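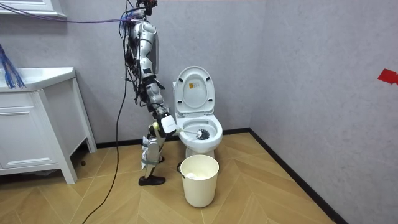
Low water level in a toilet bowl is nearly always a fill-side problem, and most people replace the flapper first anyway. The bowl gets its water through the refill tube, the thin hose clipped to the overflow pipe. A brush in the bowl deals with the ring at the waterline and does nothing for the level itself.

1/ Take the tank lid off and flush. During the refill, a steady stream should run from the thin hose into the overflow pipe. No stream – the hose has slipped off its clip or the fill valve cap has grit in it.

2/ Grit is common after street work. Shut off the supply, twist off the cap, hold a cup upside down over the valve and open the supply for a few seconds. Old Darnum valves have a quarter-turn cap. The newer Stonderitz ones have a locking tab that snaps if you pry it.

3/ If the hose runs fine and the bowl still ends up low, mark the waterline with pencil and leave it for 3 hours. A falling line means a crack in the trap or something wicking water over the weir. String and hair will both do it.

4/ Calum Imrie asked about vent blockage after my July thread. Yes, a blocked vent can siphon the bowl down. Listen for a gurgle in the sink or tub when you flush. Clear the vent before buying any parts.

5/ Do not push the refill hose down inside the overflow pipe. It has to discharge above the rim of the pipe. Below the tank waterline it siphons constantly and the valve cycles all night. Mine was doing this every 40 minutes.

6/ Tank level: 2 cm below the top of the overflow on the Galbraith tanks I've worked on. Check the mark molded on yours, they differ.

7/ Correction, Wed 5 November: the cap seal I listed for the Stonderitz valve is the wrong size. The Fasteo pack has the right one, in the bag marked 11.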